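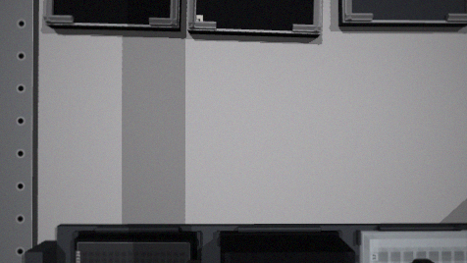 The bus to Rundulgate stops running at 6 in the evening, so most people who come for the salt baths stay the night whether they planned to or not. There are 11 guest rooms in the village, and in January you can have your pick of them.

The baths were closed for most of my childhood. The spring never dried up, but the pipe from Tirnska did, and the district had no money for a new one. When Vilém Kuruc took over the lease he spent two winters digging up the old line by hand. He replaced 258 feet of it and patched the rest.

"I thought it would take a month," he told me. "I had the wrong map."

The water comes out warm and smells of eggs. You get used to it in a few minutes. There are four pools, two inside and two out, and the outdoor ones are better in cold weather. Bring your own towel. The rental towels are thin and the dryer is slow. 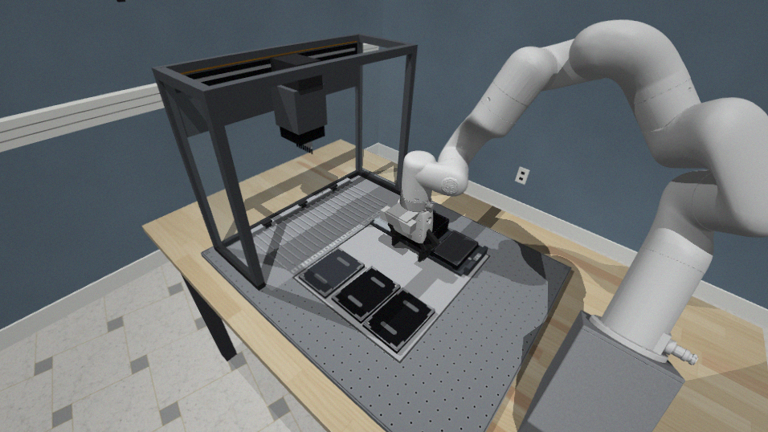 Dvořáček, the bakery across the road, opens at five and sells out of poppy seed rolls well before lunch. After that your choices are soup at the bathhouse or a long walk to Garnar, where the inn serves trout and boiled potatoes. I did the walk both ways. The road is plowed as far as the sawmill, and past that you follow the tractor ruts.

People in the village are split over the baths. Some would like a bigger parking lot and a second bus. Others remember the summer crowds before the closing and are happy with things as they are. Kuruc says he would settle for a new boiler. The one he has came out of a school and needs to be restarted most mornings, which he does before he unlocks the front door. Swimmers who show up early wait on the steps with their coats on.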